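Séance 5 : le découpage d'une planche

Rappel de la séance précédente : la case isole un moment, la gouttière (l'espace entre deux cases) laisse le lecteur reconstituer ce qui manque. On passe maintenant à la planche entière.

## 1. Gaufrier et variations

Le gaufrier est une grille régulière, le plus souvent de six ou neuf cases. Dans *Trornness*, Lulov l'utilise pendant tout le premier chapitre. Quand une case double de largeur, page 80 du recueil, le lecteur s'y arrête alors que le dessin est presque vide. À comparer avec *Cronin*, où la grille change à chaque page et où une grande case ne produit plus le même effet.

À noter :

- une bande de trois cases égales donne un rythme neutre ;
- des cases étroites et hautes accélèrent la lecture ;
- une case sans cadre suspend le temps du récit.

## 2. La tourne

On appelle *tourne* le passage d'une page de droite à la page suivante. La dernière case de droite pose une question, la première case au verso y répond. Attention aux rééditions : l'intégrale Gradaretti de *Trornness* (297 pages) a ajouté des pages de titre et décalé plusieurs tournes. La révélation du troisième épisode se retrouve en vis-à-vis de la case qui la prépare.

## 3. Texte et bulles

Le sens de lecture des bulles commande la place des personnages. Celui qui parle en premier se dessine à gauche, sauf si la queue de la bulle peut passer au-dessus de l'autre. Un récitatif qui répète le dessin est à supprimer.

## Travail à rendre

Choisir une double page dans *Cronin* et la redécouper en gaufrier de six cases, au crayon, sans changer les dialogues. Joindre une demi-page de commentaire. Les deux titres sont consultables en salle 529. 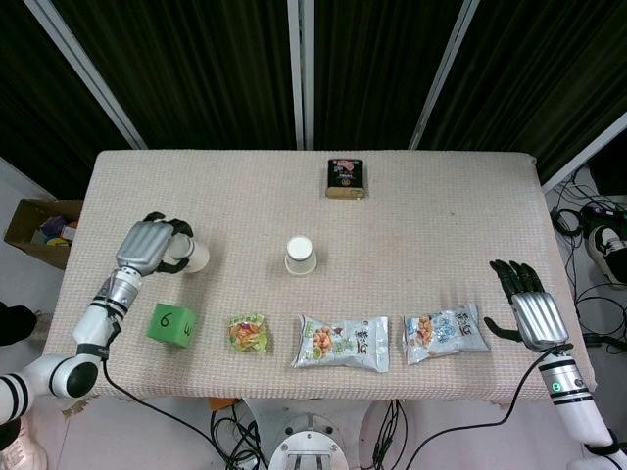 Le commentaire doit préciser quelles cases ont été supprimées ou fusionnées, et ce que devient la tourne dans la nouvelle version. Format A4, une seule face.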